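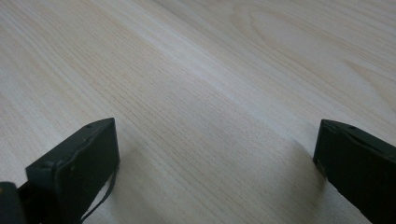
Pale surface with a fine, straight grain.

Looking After Light Wood Tables and Worktops

Light wood shows marks sooner than dark wood, and it also shows the damage done by the wrong cleaner. Most tables need less product than people put on them.

Everyday cleaning

Wipe with a soft cloth wrung out in warm water and a drop of dish soap. Go with the grain. Follow with a second cloth and plain water, then dry the surface right away. Standing water is what lifts edges and raises the grain, especially on veneer.

Skip scouring powder, bleach and the green side of the sponge. Vinegar is fine on glass but dulls many clear finishes over time.

White rings

A white ring is moisture caught in the finish. Lay a dry cotton dishcloth over it and press with a warm iron, no steam, for a few seconds. Lift, look, and repeat if needed. If the ring is still there after four or five tries, stop and leave it overnight. Dilani Miah wrote in to say that a dab of plain petroleum jelly left on until morning cleared hers.

Black rings are another matter. Water has reached the wood itself, and the fix is sanding and refinishing.

Ink and crayon

Crayon comes off with a plastic scraper held flat and then a little soapy water. For ballpoint, try rubbing alcohol on a cotton swab – test it under the table first, as it softens shellac and some lacquers.

Small scratches

On solid wood with an oil finish, sand lightly with the grain using 320 grit, wipe off the dust and put on a thin coat of the same oil. Wipe away the extra after 40 minutes. Lay oily rags flat outside to dry before you throw them out, because they can heat up and catch fire in a pile.

Do not sand veneer or laminate. Veneer is thin enough to go through by hand. On either one, a wax filler stick in a close shade will hide a scratch well enough. Buy one shade lighter than you think you need.

Sun

Pine and birch turn yellow in a bright window. Move lamps and trays every few weeks so they don't leave a pale patch. By July ours has usually changed a little, even with the blinds half down.

Page last updated December 2022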